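Arm on a Pedestal, Bowls on a Table: Shop Tips From the Sirkbridge Build

Notes from the kitchen-arm build, simulation side and bench side. Hurried, sorry. Add your own at the bottom. 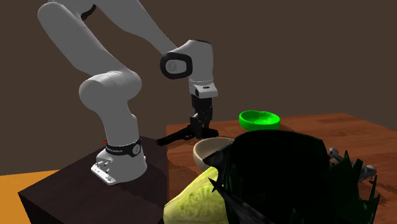

Before you bolt anything

Model it first. Pedestal, table, arm, two bowls, some greens. An evening's work and you'll find half your mistakes with no drill in your hand.

Measure the real table, then measure it again with the arm's base plate sitting where it's going to go. Our first model had the table 30 mm too low. Everything worked great in sim. On the bench the fingers went straight into the wood.

Pedestal separate from the table. Always. Ours used to share a frame and every time somebody leaned on the table the zero moved.

Base plate near the edge of the pedestal is fine, just check you can still get a hex key on all the screws. Check it with the cable plugged in.

Fingers and height

Park the gripper pointing straight down, just off the tabletop, and look at it from the side. From the side, not from above. From above it always looks ok.

Cheap height gauge: stack of index cards. Slide out one at a time till the fingers stop dragging. Write the number on tape, stick it on the pedestal.

Go slow on the way down. We cap the last stretch at 30 mm a second and nobody has complained except Grajales, and they only rent the bench next to us.

Keep the shadow on when you render. Flat lighting saves a few seconds and then you can't tell if the hand is over the bowl or in back of it.

Bowls

Two colors that don't look alike. Green one and a beige one in our setup. If your table is reddish brown, stay away from terra cotta, we lost an afternoon to that.

Glossy bowls look nice and make trouble. A highlight on the rim moves when the lamp moves. Move the lamp in sim too, few different spots, before you trust anything.

Real bowls: go for a rim you can get a finger over. Damp dish towel under it for the first runs. Take the towel away later, or you'll build the whole routine around a towel.

Put one bowl farther back than the other. If both are the same distance you only ever test one reach.

Greens and other clutter

Leave clutter in. A big leafy thing up front that hides part of a bowl is worth more than ten clean runs. Your kitchen is going to have stuff in the way.

Dark leaves eat detail. If they come out nearly black, bump the fill light a bit, dont repaint the leaves.

Cabbage: heavy, slippery, wider than you think. Check your finger opening against a real one from the store. Ours didn't fit. We practice around it, not on it.

Lettuce wilts under a shop lamp in no time. Plastic stuff for long sessions, real stuff for the last check.

Small parts half hidden behind something else, leave a few of those in too. Just don't ask for them in week one.

Bench habits

Find the stop button before you find the power switch. Say out loud where it is when somebody new walks up.

Fold the arm back the same way each night. Same pose, same joints. Then when it starts up funny you notice.

Tape the floor around the pedestal. Bright tape. Stay out of it when the arm is live, that means coffee too.

Cables up the back of the pedestal, two clips, some slack at the base. No slack and it tugs when the base turns.

Save your scene file under a new name every single time. We named ours by run number. Scene 515 is the good one, and we only still have it becuase Irena Szczepańska copies everything to her own drive.

Don't run 3000 tries overnight till you've watched 30 with your own eyes. We had 500 runs in one folder where the gripper never closed. Setting was off by one line.

Wiping down

Table: barely damp cloth, with the grain. Oil soap once in a while. Spray cleaner left a film and the bowls started to slide.

Fingers: dry cloth first, then a tiny bit of rubbing alcohol on a swab if they're sticky. Power off.

White covers on the links pick up every fingerprint. Dish soap and water on a rag, wring it out hard, keep it clear of the joints.

Sawdust from the Skivier side of the shop gets in everything. Old bedsheet over the arm at night. Take it OFF before startup, put a note on the switch.

Still to sort out

Which bin the spare finger screws went in. Somebody moved the Berkeo box in March and it hasn't turned up.

Better lamp arm. Current one sags.

Whether to round off the pedestal corners, they're sharp and at hip height. Voting for yes, got the bruise. Sander is booked till the weekend, so foam pipe wrap and tape on them for now.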